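Workshop Notes: Cleaning and Keeping Old Ship's Iron

Last revised 15 April 2021

These notes cover small iron and steel fittings from old vessels: shackles, cleats, hatch dogs, deadlight rings, hinge straps, tools from an engine room. They are written for a home shop with a bench, a vise and a sink nearby. Large castings and anything with wood still attached are handled differently, and cast iron that has spent years under the sea should go to a conservator before it dries out. It can look sound and still be soft enough to cut with a knife.

Anything picked up on a beach or from a wreck site may have an owner, or may be protected, even if it appears to be scrap. Settle that first. The pieces used in working out these notes were bought from the Illmont yard sale when the coaster Eide was broken up.

Before you start

Weigh the piece, photograph both sides and write down any stamped marks. Marks can disappear with the rust. If the number is only legible in the scale, make a rubbing with soft pencil and thin paper and keep it with the piece.

Test old paint for lead. Assume red primer contains it until a test says otherwise. Do not dry-sand, dry-brush or heat leaded paint. Keep the surface wet, wear a fitted respirator with the correct cartridges, lay plastic sheet under the work and wash your hands before eating. Check with the local waste office on how to dispose of the chips.

Sort the fittings by metal. A magnet separates iron and steel from brass and bronze, though a bronze part with a steel pin through it will fool a quick check. Mixed-metal pieces are cleaned by hand only.

Holding the work

Rusted fittings seldom have two parallel faces, and a vise closed on a tapered part will let it creep. Use soft jaws. Copper sheet folded over the steel jaws is good, hardwood pads are acceptable, leather is fine for light work. Close the jaws until the part stops moving under hand pressure and go no further. Scale crushes as it is clamped, so recheck after a few minutes of brushing.

Round parts sit better in a V-block. For eyes and rings, pass a hardwood dowel through the opening and clamp the dowel.

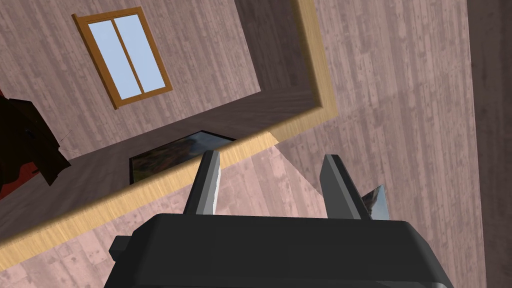
Gripper with its two fingers spread open.

Removing loose scale

Tap first. A light ball-peen hammer with a polished face will lift heavy layered rust in plates, provided there is solid metal behind it. Support the part on a sandbag or a block of end-grain softwood. Strike square to the surface and listen: solid areas ring, delaminated areas sound dull. Stop if a crack shows. Wrought iron splits along the grain and should be tapped very gently, working from the middle of the piece toward the ends.

Follow with a stiff hand brush. A wire wheel in a drill is faster, but it polishes the high spots and leaves the pits full, and the rust comes back out of the pits. Use a dental pick or a sharpened masonry nail for those.

Wear safety glasses for all of it, with a face shield over them when using the wheel. Broken wires leave the wheel at speed and will go through a cotton shirt.

Getting the salt out

Most home jobs fail at this step. Chlorides sit deep in the rust, and a fitting that is painted over them will blister, sometimes within one season. Signs of active salt are small orange beads of liquid on the surface in damp weather, and fresh flakes on the shelf under a piece that was clean when it went up.

Soak the part in a plastic tub of distilled or deionized water made alkaline with washing soda. A spoonful or two to a gallon is enough. Keep aluminum and galvanized parts out of the tub. Change the solution every week at first, then less often. Chloride test strips from a pool or aquarium supplier will show when the readings level off. Small parts from above the waterline may take a few changes. Parts from below it can take months. Gøran Solheim, who supplied several of the Eide fittings, left his hatch dogs soaking from May until the tub froze, and the strips were still showing a trace.

Do not let the piece dry between baths.

Electrolysis

Electrolysis will loosen hard rust in hollows no tool can reach. Use washing soda as the electrolyte, plain mild steel as the anode and a bench supply with current limiting. Stainless steel must not be used as the anode, as it can put toxic chromium compounds into the bath. Table salt must not be used as the electrolyte, as it can give off chlorine.

The part goes to the negative terminal. The sacrificial steel goes to the positive terminal. Reversing the leads will eat the part. Check them with a meter before switching on, label both ends of both cables, and switch off before putting a hand in the tub.

The process gives off hydrogen. Run it outdoors or under an open roof, away from any flame, heater or grinder, and do not cover the tub.

Start with a run of six hours, then lift the part out, scrub it under running water and look at it. Repeat as needed. The anode will be coated with brown sludge and should be scraped between runs. Springs, chain and anything else that will carry a load should not be treated this way, and old lifting gear should not go back into service in any case.

Checking edges and faces
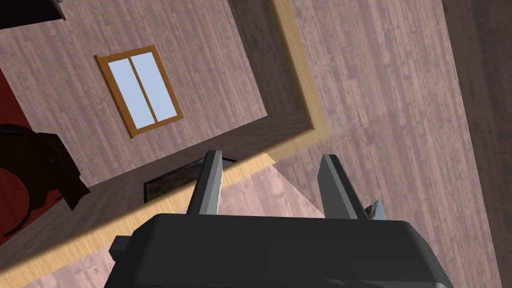 The corners of a forged or machined fitting carry most of its character, and they are the first thing lost to over-cleaning. Set a single lamp low and to one side of the bench, turn off the overhead light and rotate the part slowly. Where an edge has survived, the two faces beside it take the light differently and the line between them is sharp. The left finger of the gripper shows the effect well: one face is a pale silver-gray, the other a darker slate, and the change between them is crisp. On an edge rounded by the wire wheel the tone slides gradually from one face to the next. Compare both ends of the part under the lamp before doing any more brushing, and mark good edges with a strip of masking tape so they are left alone.

Pitting also shows under a low lamp. Pits with black floors are generally stable. Pits with orange floors still have loose rust in them and need another pass with the pick.

Final hand finishing is done with 200 grit paper on a flat block, wet with light oil, along the length of the part. Do not use a soft sponge pad on flat faces. It rides over the corners and dishes the middle.

Rinsing and drying

Rinse in clean distilled water, then dry at once. Bare steel will bloom with flash rust while you look for a towel. Blot, blow out holes and threads with compressed air, then put the part in a low oven or under a heat lamp until it is warm right through. A kitchen oven is suitable only for parts with no paint, no solder and no lead residue. A secondhand toaster oven kept in the shop is a better arrangement.

Thick sections hold water in the scale long after the surface feels dry. Leave them warm overnight.

Tannic acid

A tannic acid wash turns the remaining thin rust a stable blue-black. Mix a 10 percent solution in distilled water, in glass or plastic, and brush it on with a stiff nylon brush. Work it into the pits. Let it dry in open air, then repeat. Four coats are usual on a pitted part, and the color evens out after the second.

Commercial rust converters do similar work and often include a polymer, which leaves a slightly plastic surface. That is acceptable under paint. It is less welcome on a piece meant to be seen bare -- the sheen looks wrong on forged iron and is tedious to remove.
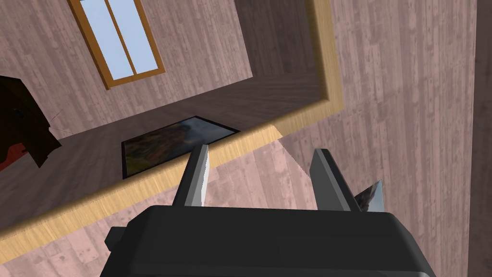
If the color comes out purple or patchy, the surface was either greasy or still damp. Wipe it with acetone, dry it again and brush on another coat. Acetone-soaked rags go outside, spread flat, until they have dried.

Wax, oil or paint

For indoor display, use microcrystalline wax. Warm the part until it is just comfortable to hold, brush the wax on thinly and buff when cool. Pay attention to the underside and the inside of any eye. One coat a year is enough in a dry room.

For tools that will be handled, boiled linseed oil gives a harder-wearing surface, applied very thin and wiped off almost completely. Thick coats stay sticky and collect dust. Rags with linseed oil on them can catch fire on their own. Put them in a metal can full of water with the lid on, or hang them singly outdoors.

For outdoor pieces, use a zinc-rich or epoxy primer over bare, salt-free metal, then two topcoats. Do not put zinc-rich primer over tannic acid, as it needs contact with clean steel. Stripe the edges and bolt holes by brush before each full coat. Paint draws back from a sharp corner as it cures, and that is where rust will start.

Storage and display

Keep the shelf dry and off outside walls. Oak and fresh plywood give off acids that attack iron, and so do some felts and cardboard. Polyethylene foam is a safe liner. Silica gel helps in a closed cabinet and does very little in an open one.

Separate iron from brass with a thin plastic washer wherever the two are mounted together. Stainless screws into old iron should have a nylon sleeve.

Jessie Dunbar, who mounted the wheelhouse fittings at Wultum, hangs heavy pieces from two points and never from the original eye. Her brackets are flat steel bar covered in heat-shrink tube, open at the top so that a piece can be lifted out for waxing without tools.

Inspect twice a year, once after the damp season. Run a white cloth along the underside. An orange mark means the wax has gone thin. Loose flakes mean the salt was not fully removed, and the part goes back in the tub.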